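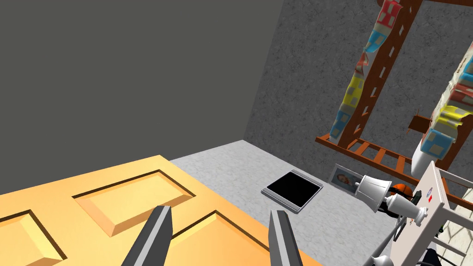 Volumen 7, envío 130

Asunto: Re: Astton en los tilos del paseo de Kelositz
Fecha: 2025-08-27

Hola a la lista:

He leído dos veces el mensaje de Thaddäus y las hojas que adjuntaba, y sigo donde estaba. Lo copio para quien se haya incorporado tarde al hilo y contesto debajo.

Thaddäus Widmer escribió:

> Buenas. Os cuento lo de los tilos, que varios me habéis preguntado. El invierno pasado tratamos con Astton la fila que da al aparcamiento, por inyección al suelo, con la lanza de Gumham que ya teníamos para descompactar. La otra fila, la del canal, se quedó sin tratar porque no llegaba el presupuesto.
>
> A estas alturas de agosto la diferencia salta a la vista. Los tratados tienen la copa más cerrada, menos hoja seca en el borde y han echado brotes bastante más largos. Los del canal están como siempre, ralos por arriba y amarilleando antes de tiempo. El comercial habla de hasta 720 metros de raíz fina nueva por árbol en la primera temporada. No lo hemos medido, claro, pero lo que se ve encaja con algo así.
>
> Mi intención es repetir en otoño y meter también la fila del canal. En Pillai nos hacen precio si cerramos el pedido ahora. ¿Alguien lo ha usado en suelo más arcilloso que el nuestro? Me interesa la dosis, sobre todo.
>
> Un saludo,
> Thaddäus

Vamos por partes, y que conste que me alegro de que los tilos estén mejor. Lo que no veo es de dónde sale que el mérito sea del producto.

Lo primero es la lanza. Si no he entendido mal, a la fila del aparcamiento le metisteis presión de aire y luego líquido, con pinchazos repartidos bajo toda la proyección de la copa. Eso, en un suelo pisoteado por coches y peatones durante décadas, ya es un tratamiento por sí solo. Entra agua donde no entraba y entra aire donde no entraba. Un tilo con la raíz medio asfixiada agradece cualquiera de las dos cosas. Para atribuirle algo al Astton habría que tener unos cuantos árboles pinchados igual, con la misma lanza y la misma cantidad de agua sin nada dentro. Sin ese grupo, lo que habéis comparado es descompactar con no descompactar.

Lo segundo, las filas. Conozco el paseo de Kelositz de cuando iba a las podas de formación y no diría que las dos sean comparables ni antes de empezar. La del canal tiene el muro a un lado, y detrás del muro no hay tierra que explorar. Además recibe el reflejo del agua toda la tarde. Aquellos árboles ya amarilleaban pronto hace años, y lo dice el propio mensaje: "están como siempre". Si están como siempre, no nos sirven de referencia para saber cómo habrían estado los otros sin tratar.

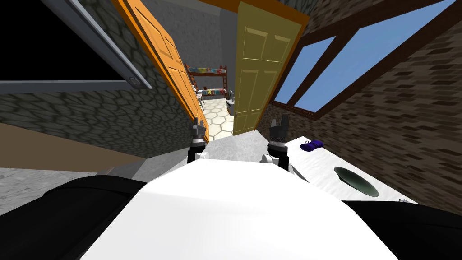
Puerta de paneles naranja y, a la derecha, otra de color amarillo pálido.

Lo tercero es la cifra de la raíz. Me gustaría saber cómo se miden metros de raíz fina en un árbol adulto sin desenterrarlo entero. Se pueden sacar testigos de suelo con sonda, lavar, escanear y extrapolar, y el resultado lleva un margen de error enorme. Pero entonces el folleto tendría que decir cuántos testigos, a qué profundidad y en qué especie. Las hojas adjuntas no lo dicen. Sospecho que el dato viene de plantón en contenedor, con sustrato de vivero y riego automático, y que alguien lo ha escalado a ojo. Un "hasta" delante de una cifra así me tranquiliza poco: un árbol sin una sola raíz nueva también cumple.

Sobre las micorrizas que lleva la mezcla, más dudas. El tilo forma sobre todo ectomicorrizas, y en la composición que mandaste aparecen en primer lugar hongos del otro grupo, los arbusculares, que son los baratos de producir y los que se venden para huerta y césped. No digo que no haya nada para tilo en el bote, digo que en la hoja no viene la proporción. Tampoco viene fecha de envasado, ni temperatura de conservación, ni nada sobre la viabilidad de las esporas a los meses de estar en un almacén. Y falta por saber si en ese suelo hacía falta inocular. Donde lleva creciendo un tilo toda la vida suele haber ya hongos de sobra, adaptados a lo que hay, y los recién llegados tienen mal competir con ellos.

Luego está el resto de la fórmula: extracto de algas, ácidos húmicos y algo de nitrógeno. El nitrógeno sí me lo creo. Brotes más largos y hoja más verde en la temporada siguiente es lo que hace un abonado nitrogenado de toda la vida, y sale por una fracción del precio. Tampoco estoy seguro de que convenga. En un árbol viejo con la raíz justa, empujar la copa le pide agua a una raíz que no ha crecido al mismo ritmo, y eso se paga en un verano seco. Y pulgón, que en el tilo ya va sobrado de melaza sobre los coches.

El verano, por cierto. Este año en la zona llovió bien a finales de primavera. ¿Cómo estaban los tilos de la plaza, que no ha tocado nadie? Si también tienen la copa más cerrada que el año anterior, ya tenemos otra explicación, y gratis.

Lo que yo haría, si el pedido no está firmado:

Dejar la fila del canal en paz este otoño y trabajar solo con la del aparcamiento, donde el suelo es más o menos parejo.

Sortear los árboles. Con papelitos en una gorra vale. Lo que no vale es elegir para el producto los que "tienen más margen de mejora", que es lo que suele recomendar quien lo vende.

Tres lotes: lanza con agua, lanza con Astton y nada. Ya sé que el lote de "nada" arrastra el tratamiento del invierno pasado y ensucia la comparación. Aun así, me parece más informativo que repetir lo mismo en todos.

Medir el crecimiento del brote del año en ramas marcadas de antemano, a la misma altura y orientación, y que lo mida alguien que no sepa qué lleva cada árbol. Con fotos desde un punto fijo se hace también algo, pero la densidad de copa a ojo la vemos todos más alta donde nos hemos gastado el dinero. Yo el primero.

Un análisis de suelo antes de nada. En el hilo no ha salido ni el pH ni la materia orgánica ni la conductividad, y hablamos de un aparcamiento donde en invierno se echa sal. Como el borde seco de la hoja venga de ahí, ni algas ni hongos.

Y acolchar. Siete centímetros de astilla gruesa sobre el alcorque, sin arrimarla al tronco, y que no aparque nadie encima. Esto lo repito tanto que ya me da apuro, pero si el dinero de Pillai fuera a bolardos y astilla, me jugaría una comida a que en unos años se nota más.

En cuanto a la dosis en arcilla, que era la pregunta: no tengo dato y desconfío del que me den. La lanza en arcilla húmeda hace un pozo de paredes alisadas y el líquido se queda allí o te sube por el mismo agujero. Si alguien insiste en hacerlo, que espere a que el terreno esté en tempero y que abra una zanja de prueba para ver hasta dónde ha llegado la fractura. En muchos casos ha llegado a un palmo.

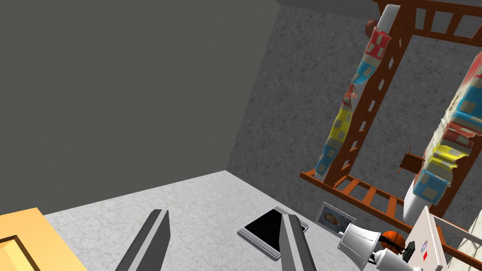 Thaddäus Widmer: Acepto lo de la lanza, que es verdad que no lo habíamos separado y me fastidia no haberlo pensado antes de escribir. Lo de las filas, a medias. La del canal siempre fue peor, sí, pero la distancia entre una y otra ha aumentado este año, y eso el muro no lo explica. Los tilos de la plaza no los he mirado; paso y os digo. El análisis de suelo lo pido, me parece razonable. Con el sorteo tengo más problema: a quien pone el dinero le cuesta oír que vamos a dejar árboles sin tratar a propósito. ¿Y si reducimos a dos lotes, lanza con agua y lanza con Astton, y nos olvidamos del testigo?

Me parece bien con dos lotes. Perdemos saber si la descompactación sirve, pero contestamos a lo del producto, que es por lo que se paga la factura. De paso, el lote de agua no es dejar árboles sin tratar y así se puede presentar sin que nadie se enfade.

Solo pediría que se decida ahora qué diferencia en el brote consideramos suficiente para seguir comprando, y que quede escrito en la lista antes de inyectar. Después de medir, cualquier centímetro nos parecerá mucho. Y pídele a Pillai que mantenga el precio hasta tener el análisis. Si la rebaja caduca antes de que llegue un resultado de laboratorio, ya me dirás qué clase de rebaja es.

Si alguien más tiene Astton puesto en tilo, o en cualquier otra especie, con árboles sin tratar al lado y medidas de antes y de después, que las mande aunque me quiten la razón. Impresiones de copa ya tenemos bastantes. Las hojas del fabricante no hace falta reenviarlas, que pesan mucho y a varios les rebota el correo.

Saludos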